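Keeping paper bags and using them well

In our kitchen there is one drawer only for paper bags. My mother kept them, I keep them, and now my daughter also complains about the drawer and then takes a bag from it when she needs one. I want to write down what I have learned, for people who have the same drawer and do not know what to do with it.

First, sort them on the day they come home. A bag that carried fish, meat or anything with oil goes out immediately. Smell stays in paper for a very long time, and it moves to the other bags. Bags from bread and dry goods are the best. Turn them upside down over the sink and knock on the bottom, so the crumbs fall out.

Fold on the old lines. If you make new folds every time, the paper gets weak and opens exactly when you carry potatoes on the stairs. I put the folded bags standing, like books, with the small ones in front. When the drawer is full, I do not press more inside. The oldest go to the garden.

Potatoes and onions like paper, but not the same bag. I roll the top edge down two times, leave it a little open, and put the bag on the lowest shelf of the pantry. Every week I put my hand inside and feel for a soft one. Last February I forgot this for three weeks, and I had to wash the whole shelf with vinegar.
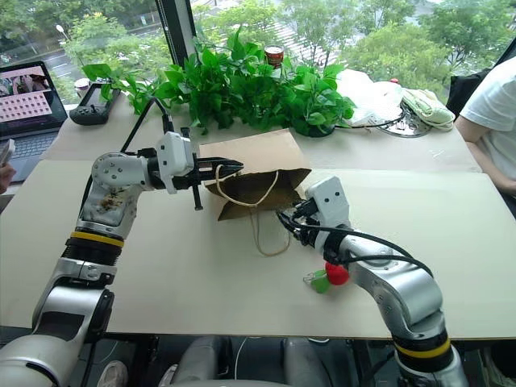
For ripening, use a smaller bag. Hard pears or an avocado go in together with one banana, the top is closed with a clothespin, and you look again after two days. Do not put the bag in the sun. I did it once with peaches and they became soft on one side only.

Mushrooms should leave their plastic box the same day you buy them. In a paper bag in the refrigerator they stay dry for me nearly a week. Do not wash them before. Herbs are different — they need some moisture, so I wrap them in a damp cloth instead.

A bag that is torn can still work. I cut it along the side, remove the bottom and have a flat sheet. I use these sheets under the shoe box when I polish shoes, on the table when I clean vegetables, and between frying pans so they do not scratch. Warm cookies can cool on it too, if the paper is clean and has no printing on the side where you put them.

Never keep the bags near the stove. In my first apartment they were on a hook beside the burner, and I am still ashamed when I think about it.

For the compost, tear the paper by hand in pieces as big as a playing card and mix it with the wet kitchen waste. Take off the handles if they are glued with something shiny. Whole bags lie flat and make a layer where the water does not pass.

Next time I will write about glass jars and how to remove the labels.

Eleni Krasniqi, 21st May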